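Nous utilisons des cookies pour améliorer votre visite. Accepter - Refuser

Nettoyer des pièces en plastique jaunies ou tachées

Les petites pièces en plastique moulé gardent la poussière dans les angles, et un chiffon seul ne suffit pas. Je vous explique la méthode que j'utilise à l'atelier Drollano pour les pièces de couleur vive.

Préparez une bassine d'eau tiède avec du savon doux. Je prends le Gratari, mais un savon ordinaire va aussi. Laissez tremper les pièces environ 20 minutes. Si une pièce est collée ou vissée sur du métal, ne la trempez pas - passez seulement une éponge humide. 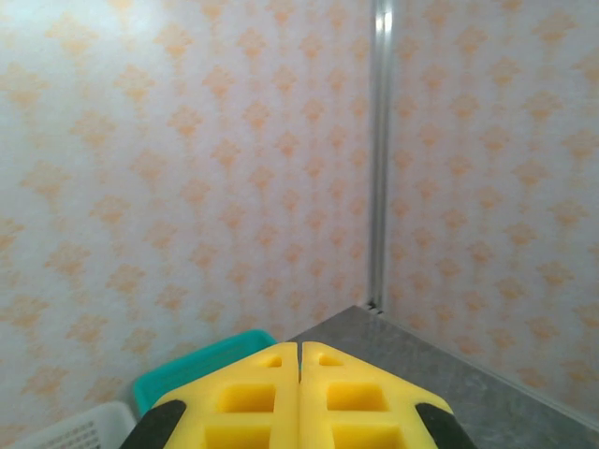 Plastique jaune moulé, avec des creux rectangulaires.

Pour les creux, utilisez une vieille brosse à dents souple, puis un coton-tige. Frottez sans appuyer. Évitez l'acétone, qui attaque beaucoup de plastiques. Les parties en caoutchouc se lavent à part, avec de l'eau seulement.

S'il reste des rayures légères, poncez à l'eau avec un papier de grain 2000, toujours dans le même sens. Faites d'abord un essai sur une face cachée.

Rincez, puis posez les pièces sur une serviette, loin du radiateur. Je les laisse sécher 16 heures avant de les remonter.

Contact - © Bidusari - Retour en haut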